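4.2 How the photographs came home

We turn now to the part of the study that gave us the most pleasure and, if we may say so, the most trouble. The earlier sections dealt with how family photographs leave a household, through estate sales, house clearances and boxes left behind in a move. Here we follow the much smaller number that find their way back to a relative, and we try to say something about the strangers who make that happen.

The Unutska collection holds 3,532 orphaned portraits, most of them cabinet cards and later studio prints picked up at antique malls and flea markets. Each was scanned on both sides, since the back is so often where the real story lives. A first name in pencil, a photographer's stamp, a town with the last two letters rubbed away – these are the scraps a searcher has to work with. We kept every scrap, even the ones that looked like grocery sums.

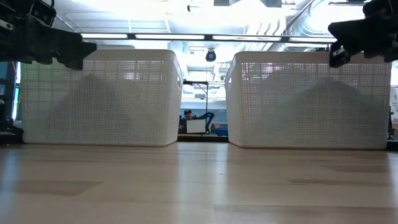
From this larger body we drew a set of 50 portraits that carried at least a given name and a surname, and we followed the public blog posts and comment threads attached to them over two winters. We had expected the formal genealogy sites to do most of the work. They did a fair share of it, but the comment threads were where a niece or a grandson tended to turn up, sometimes years after the post was first written, having typed a great-aunt's name into a search box on a slow evening.

Of the 50, 24 were claimed by a family member. In 19 of those cases the print itself was mailed to the relative, and in the other five the family was content with a good scan and asked that the original stay where it was. We had not planned for that second group at all, and we had to go back and rewrite our coding sheet to make room for it. Several of those relatives told us they had no children to leave a photograph to, and they liked the idea of it being looked after with others of its kind.

The letters that came with a claim were a joy to read. They were chatty, grateful and full of side roads, and we are afraid we spent a good deal longer on them than the schedule allowed. One correspondent in Derkach wrote four pages about a porch. Another, writing from Sanach, enclosed a recipe for plum cake that had belonged to the woman in the portrait (we have made it, and it is a fine cake, though it wants less sugar than she calls for).

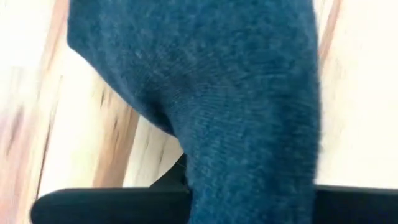

What happens when two branches of a family ask for the same portrait? The finder decides, and in the two cases we saw, the print went to whoever had written first while the other branch received a scan and a copy of the back.

Figure 3. Portraits claimed by relatives, by type of inscription. Full name and town: 15. Full name only: 7. Full name with studio stamp but no town: 2.

Figure 3 bears out what most searchers already feel in their bones, that a place is worth nearly as much as a name. A full name with no town can send a person through page after page of census entries, all of them plausible. Add a town, even a misspelled one, and the field shrinks to something one patient reader can manage in a weekend. We would also point to the way finders wrote up their posts. Those who typed out the inscription exactly as it stood, and then gave a second version with likely spellings, gave later visitors two chances of landing on the page. 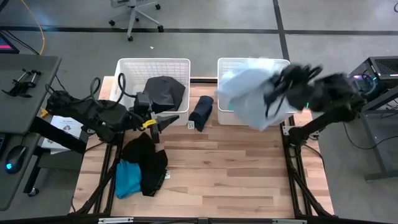 We should be careful about how far we take this. Our 50 portraits were chosen for having names on them, and the great bulk of the collection does not. Nor can we say much about relatives who found a post and chose to keep quiet. A few people told us they had read the page many times before they felt ready to write, and it seems likely that others are still reading.

The searches themselves were logged in Ekton, a small notes database built for the project, and the log shows a habit we had missed when we simply read the posts. Finders went back. A portrait would be set aside in October and picked up again in spring with one new idea, a married name perhaps, or a different county. Eleven of the 24 claimed portraits had been given up on at least once. We asked the finders what brought them back to it, and their answers are taken up in section 4.3, together with the question of postage.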